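About us

Sulleo helps repair shops, recyclers and small factories decide whether to buy a robot, and we get paid the same if the answer is no. Quite often the answer is no.

We started in Olham, in two rooms over a tile showroom. Haoran Bai had spent 13 years buying equipment for other people and had signed for a fair number of machines that ended up under a dust sheet. Fengying Zou kept the books at one of the same firms and had to write those machines off. They got talking about why the purchase price was always the number people argued over, when it was so rarely the number that hurt.

We don't sell robots. We don't take commission from anyone who does. If a supplier buys us lunch we put it in the report.

What we do

You send us the job you want automated and the quote you've been given. We go through the quote and add what's missing: guarding, fixtures, spare fingers, the electrician, training, and the wages of whoever will stand next to it for the first few months. Then we ask for your real volumes. Please send real ones. We have been handed plenty of forecasts drawn with a ruler.

A first review costs £1000 and takes 5 working days. If you have already signed the order, ring us anyway, but there is less we can do.

On payback figures

We treat any payback period in a brochure as advertising until we've seen the sums. Most assume the machine runs all day on parts that are all alike. Old computers are a good test of that, as anyone who has opened a few will know. Cases differ, screws are missing, and the cable is never where the drawing has it.

Our bench at Sarham

We try jobs ourselves before putting a price on them. Computer dismantling is the one we are asked about most and the one we remain least sure of. Printed fixtures are cheap to make, but the hours spent redesigning them are not, and we now give those hours their own line in every budget. Our log for this job stands at 3197 attempts, failures included, and clients may read all of it. 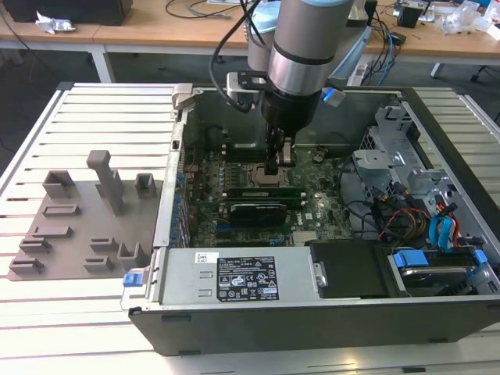 Robot arm and gripper over an open Dell tower, Sarham bench.

Visiting

Clients can book a morning at Sarham from 9.30. Bring one of your own awkward parts, preferably the one your supplier left out of the demonstration. Bench visits stop in August, when Fengying does the accounts, though reviews carry on as normal from the Olham office.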